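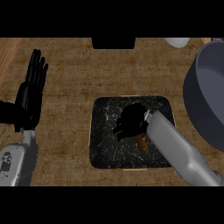
3.2 What people do with an old tabletop

I came to this part of the study with a bias, and I may as well own up to it: I like a stained table. I grew up eating at one, and I'd sooner sit at a board with fifty years of tea rings than at anything straight out of a box. So when the first survey forms came back and most of the owners said they wanted the marks gone, I was a little hurt (on behalf of the tables, I suppose).

We sent the form to 415 households that had bought a secondhand wooden table through one of two resale shops, Brinetti and Zollimora, and 300 of them sent it back filled in well enough to use. The form was short. We asked where the table lived in the house, what it was used for, what had been done to the top, and whether the owner would do it again. I also left a big blank box at the end marked "anything else," and that box turned out to be where all the good stuff was! People wrote about homework, about sewing, about a grandmother's pie crust. One person filled the box and carried on up the margin.

The answers on refinishing were messier than I'd hoped. "Sanded" could mean a quick rub with a scrap of paper before the oil went on, or it could mean a weekend with a belt sander and a mask. I ended up going back through the forms by hand and sorting them into light, medium and heavy work, which is a judgment call, and a second reader sorted them again without seeing my labels. Where we disagreed, we talked it over and usually went with the lighter category.

Figure 3. Brown wooden tabletop with a mottled, weathered surface: darker smudges, scattered blotches and faint horizontal grain lines. A strip of lighter, more orange-toned wood runs along the far left.

Owners who had done heavy work were the least sure they would do it again. This surprised me. I'd expected them to be proud, and plenty were, but the word that kept coming up in the blank box was "new," and it wasn't always meant kindly. "It looks new now," one wrote, and then, on the next line, "my sister doesn't like it." Light sanders were a cheerful bunch by comparison. They mostly left the deep stains alone, put on a coat of oil or wax, and got on with dinner.

A note on the oil, as several reviewers of the earlier draft asked about it. We didn't record brands, and I wish we had. Sheen matters a lot to how dark a blotch looks from a chair, and I can't separate that out after the fact. The same goes for lighting. A table by a window gets judged in a different mood from one under a kitchen bulb, and our form only asked which room.

We did follow up by phone with 6 owners, all from the heavy group, and those calls shaped the coding scheme in Section 3.3 more than any of the tick boxes did. Three of them had kept one corner or the underside of the table unsanded on purpose. I hadn't thought to ask about that on the form, so I have no idea how common it is among the rest. It goes on the next version, right after the question about coasters.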